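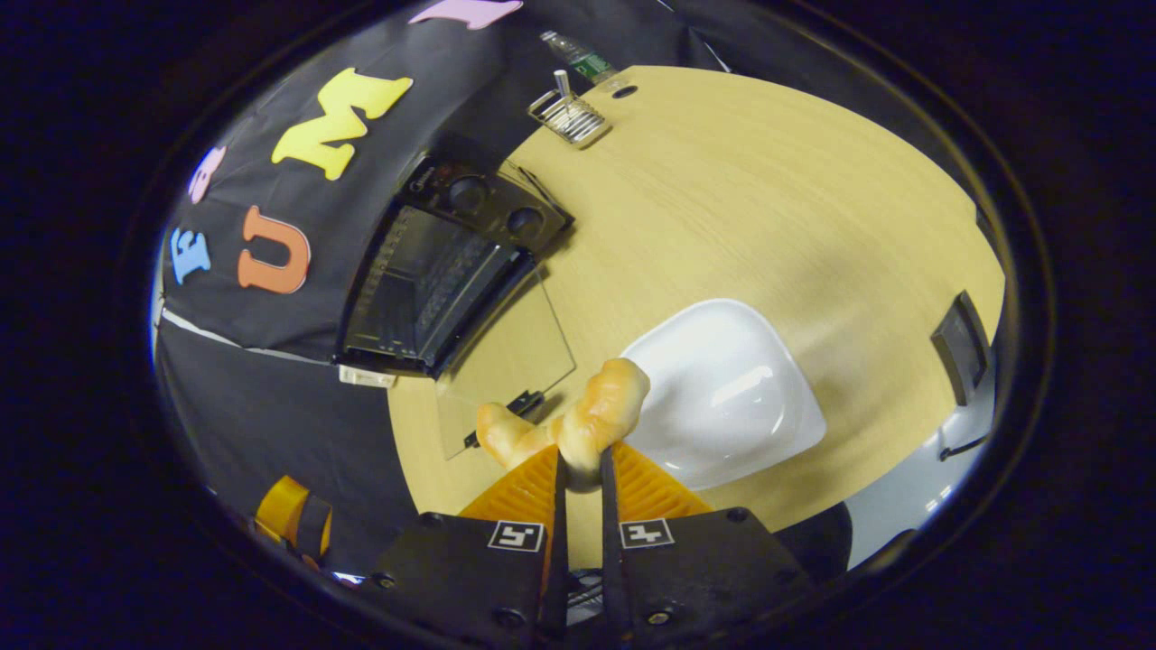
Bread in January

I started baking again in January, mostly to use up the rye flour in the hall closet. The first loaf was flat. The second was fine, so I wrote down what I did.

300 grams of rye, the same of white flour, a spoon of salt, and the starter Edeltraud Lindemann gave me when she moved to Tuvberg. She keeps hers in the fridge and feeds it whenever she remembers. I do the same and it has not died yet.

The dough sat on the counter for 17 hours. The recipe says 12 but my kitchen is cold, and at 12 hours it had hardly moved. I bake it in the old Hollmann pot with the lid on, then take the lid off for the last part. The handle on that lid has been loose for years and I still need to find a screw that fits.

Rolls are harder. I have tried knots twice and both times they opened up in the oven. Edeltraud says I use too much flour on the board. She may be right. I will try again with less and let them rest 5 minutes before shaping.
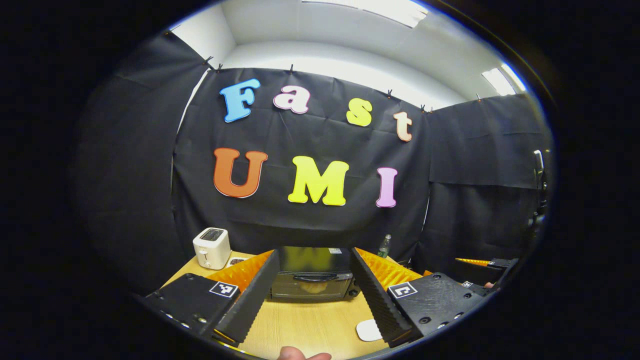
Other things

The Zasik bakery by the station has stopped doing the seeded loaf. I asked, and they said it might come back in spring. Their plain white is still good but it goes stale by the next evening.

I finished the library book on mills. It was almost all about water rights, with one short chapter on grinding. I returned it 2 weeks late and paid the fine.

Next month I want to try a loaf with potato in it.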